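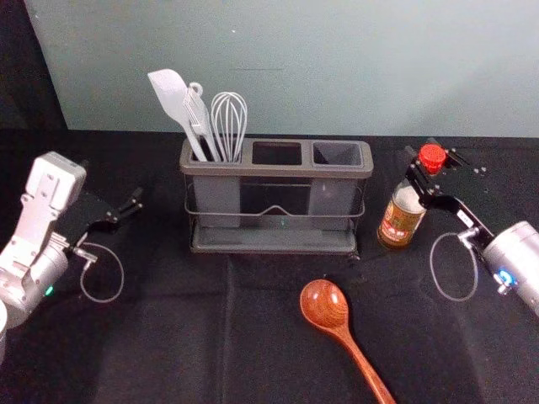

*2 min read*

# The Quiet Year After a Raffle Win

Dagmar Danko bought her ticket on the last day of sales, at the counter of the hardware store in Bristness. It cost $5. The store had 12 tickets left in the book and she took the one on top.

The prize was a house. The town's hospital fund had been given a two-bedroom place on Tanabe Street by the estate of a former nurse, and it sold 2197 tickets to raffle it off. The drawing was held in December in the high school gym. Danko was at work and missed the call twice.

"I thought it was the dentist," she said.

She is a night clerk at a motel on the county road, and she had been renting a room over a garage for $600 a month. She moved in before New Year's with a mattress, a television and the contents of one kitchen cupboard.

People who win a house tend to sell it. The tax bill comes due whether the winner has cash or not, and a small-town house can take a long time to turn into money. Danko's sister told her to list it right away. A buyer from Udura made an offer while the raffle banner was still hanging in the gym, and she turned it down.

She paid the taxes with a loan from the credit union, which she expects to be paying off for years. The monthly payment is less than her old rent. She picked up a second job on weekends, doing inventory for Graltico, a restaurant supply wholesaler with a warehouse near the rail yard.

The house needed a water heater first, then a back step. The furnace is old but it runs. She has painted one bedroom and left the other alone.

Strangers wrote to her for the first few months. Some wanted money, which she did not have, and one man wanted to know which ticket number she would pick next. She kept the letters in a shoebox and answered two of them.

The hospital fund plans another raffle next winter, for a used pickup. Danko has already bought a ticket. She says she would keep the truck too, if it starts.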